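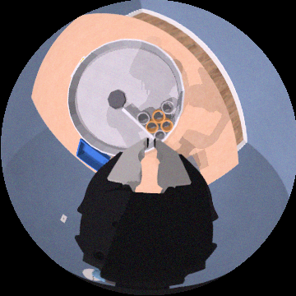
How long does a mid-range phone really last on one charge once it's a year old?
In our group of Carnar handsets, the middle phone went 72 fewer minutes between charges than it had when it was new, and the spread from one phone to the next was much bigger than I expected.

4. Battery wear in daily use

I should say up front that I came to this part of the study with a grudge. My own phone, an older Vurkirau, started dying on me at dinnertime a few months after I bought it, and I wanted to find out if I was unlucky or if I was doing something dumb. Kanchan Yadav, who handled the logging software for this paper, thought I was doing something dumb. The numbers ended up giving each of us a little to crow about.

4.1 Who took part and what we logged

We signed up 298 people who had bought a Carnar handset new and were still using it as their main phone. They installed a small logger called Ilska, which wrote down the battery level, the charging state, the screen state and the temperature reported by the phone itself. It did this once a minute. It didn't look at messages, location or which apps were open, and a lot of people asked us about that before they would put it on their phones (fair enough, I'd have asked too).

Everyone in the group had the same model with the same 2913 mAh battery. We picked a single model on purpose. Earlier papers tend to mix phones from five or six makers, and then you spend half the discussion section wondering whether you've measured people's habits or just the difference between two charging chips. The downside is that everything in this section is about one phone. I wouldn't bet on it carrying over to a big phone with a big battery, or to a folding one.

Ilska needed a full month of data from the start of ownership and another full month a year later. The second month was August for nearly everybody, and that matters, as I'll get to in 4.4.

4.2 What we mean by "one charge"

This took us longer to settle than it should have. Almost no one runs a phone from full to empty. People top up in the car, at their desk, on the couch, and a "charge" in the everyday sense is really a string of little ones. Kanchan's first suggestion was to use only full drains, from 100 percent down to the warning at 15. We tried it and lost most of our participants, and the ones left over were a strange bunch who seemed to enjoy living on the edge.

So we used pieces instead. Any stretch of at least three hours off the charger counted. For each piece we worked out how fast the battery dropped with the screen on and how fast it dropped with the screen off, and then we put those two rates together using each person's own mix of screen time from their first month. That gives a figure for how long the phone would last if you charged it up and then left the charger alone, using it the way you used it when it was new. Holding the screen time fixed is the important bit. People use their phones more as they get attached to them, and without that step the extra scrolling would look like a worn battery.

4.3 Charging habits

Now for the grudge. I charge overnight, every night, phone face down on the dresser – and I've been told by more than one person that this is what killed my battery. In our data, overnight charging on its own made hardly any difference. People who did it five or more nights a week lost a touch more running time than people who almost never did, but the two groups overlapped so heavily that I wouldn't change my routine over it.

Heat was another story. We added up the minutes each phone spent charging while it reported a temperature above 95 degrees Fahrenheit. The middle total over the first month was modest, but one participant reached 2270 minutes, and that phone also had one of the worst drops in the whole group. She drove deliveries and kept the phone on a dashboard mount, plugged in, with the map running all day. Several other drivers in the group showed the same pattern to a lesser degree.

Fast charging came out in the middle. It was linked with faster wear, but once we took temperature into account most of that link went away. My reading is that fast charging hurts mainly when it makes the phone hot, and Kanchan's reading is that we don't have enough people who fast charge in a cool room to say so. She's right about the sample. I still think I'm right about the phones.

4.4 Things that could be wrong with this

August is hot in most of the places our participants live, and the first month of ownership fell in a cooler season for a good share of them. A warm battery gives up its charge a little differently than a cold one does, so part of the change we see could be weather. We reran everything using only the pieces logged at mild temperatures, and the drop got smaller but stayed put.

The maker also sent out a system update partway through the year. It changed how the phone checks for mail and messages with the screen off, and we can see the screen-off rate shift in the week it arrived. Cárdenas, the carrier that most of our participants were on, held the update back for a while, and that gave us a handy comparison. The phones that got it early and the phones that got it late ended up in the same place by the second month.

Last, people who agree to run a battery logger for a year probably care about their batteries more than most. A few told us they had started unplugging earlier once they knew we were watching. I asked them to please stop being so good, and I don't think they listened.

Section 5 takes the same phones and looks at what happened when 11 of their owners had the battery replaced.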